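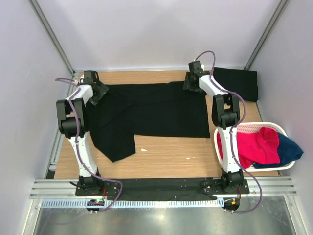

Munro two-arm folding kit, reviewed after 143 folds

Setup went well. The trouble is the left gripper - it lost closing force without raising a fault, and the arm carried on with the fold program. Two dark shirts were dragged into the basket before I hit stop. Funenby support blamed a worn cable connector. A new one fixed it, but a grip loss should halt both arms. At $1,599 I expect that check in the firmware.

Donnie Dow

Filed under: Robot Arms & Kits
Search reviews Go
Contact | © 2023 Endatitz | Back to top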